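Okay, glove update thread, because I've been quiet since May and our student team got SO much done. We're building a wearable rig that tracks a hand and forearm, and the recordings are for our robotics project at Lalthorpe. The rig is called Uteo. Yes, we voted on it.

The whole semester comes down to one question: can we tell where the hand is and how it's turned, all the way through a pick and a put-down? That's it. That's the project. It's harder than it sounds!
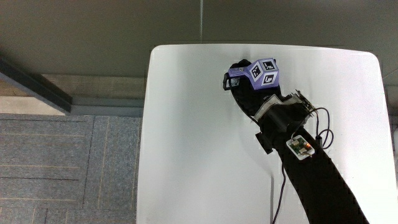
Our first tracking code lost the pose every time the wrist rolled past a certain angle. We rewrote the part that picks which marker to trust and the dropouts went from constant to rare. I did a little dance in the hallway.

Data so far: 162 takes, 2283 usable clips after trimming. I've watched way too many of them – I see markers when I close my eyes now.
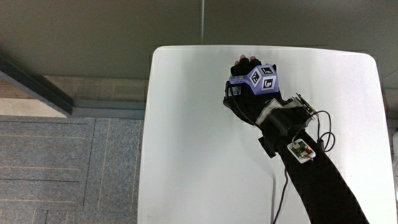

Calibration is my favorite job on the team, which makes me the weird one. You have to work out exactly where the mount sits relative to the hand, and if it shifts even slightly you start over. Putting markers on several angled faces of that purple block helps a lot, as one can turn away and you still have another to work with. Strap tension matters too. Ask me about strap tension.

We're borrowing the alignment method from our Jorier project last year (same math, much nicer code). Took four tries to get the axes right. One sign error. ONE. 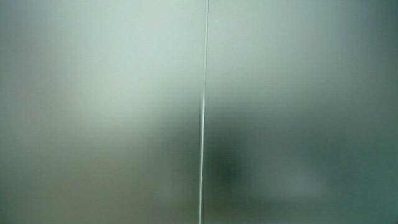
Next up is syncing. The board data and the video drift apart on long takes, so we're testing a tap at the start and end of each one. Early plots look really good and I'm trying to stay calm.

Demo for the Mladenović student showcase is coming up fast and we're all practicing our grips – slow, steady, no flinching.

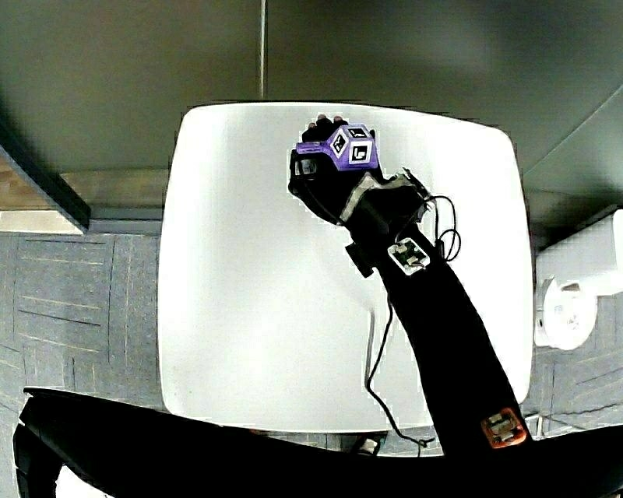
Glove on, purple cube in hand, cables everywhere.

Plots soon! If your club has done time sync on a student budget, please tell me everything.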